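Acta de la reunión del club, 5/12/22

Bueno, me ha tocado a mí otra vez levantar el acta, así que perdonad si me enrollo (ya me conocéis). Empezamos tarde porque la mitad estábamos en el aparcamiento mirando el Flestell descapotable recién pintado, ¡que ha quedado precioso!

1. Acta anterior. Se aprueba tal cual, con una corrección mía: la salida a Rankin fue de 160 kilómetros, y yo había puesto bastantes menos.

2. Concentración de julio. Ya tenemos el sí de Aditov para usar la explanada y la calle de arriba. Caben 300 coches, aunque yo insistí en dejar sitio para las motos, que el año pasado acabaron aparcadas en la cuneta. Se vota y sale adelante con seis votos en contra.
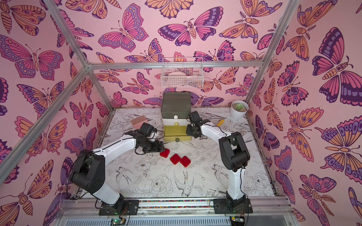

Seguimos un buen rato con el precio de la inscripción. Unos querían subirlo, otros dejarlo igual, y al final se queda en 6 euros por vehículo con el café incluido. El bocadillo se paga aparte, y esto que conste bien claro, por favor, que luego vienen las quejas.

3. Recambios. El taller Flillus nos ofrece descuento en juntas y manguitos si hacemos un pedido conjunto. Me encargo yo de recoger las listas; mandádmelas con el modelo y el año del coche, que con "lo de siempre" no me aclaro.
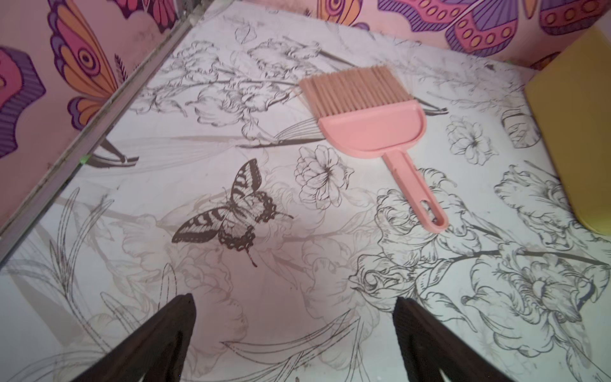 Cepillo de mano sobre un suelo con dibujos de flores y hojas.

4. Ruegos y preguntas. Se pide que el desfile no pase por la cuesta del molino, donde los refrigerados por aire sufren muchísimo. Queda pendiente de mirar un recorrido alternativo. También se pregunta por las placas conmemorativas: el presupuesto no ha llegado todavía, lo reclamo esta semana.

Y con eso levantamos la sesión y nos fuimos a cenar.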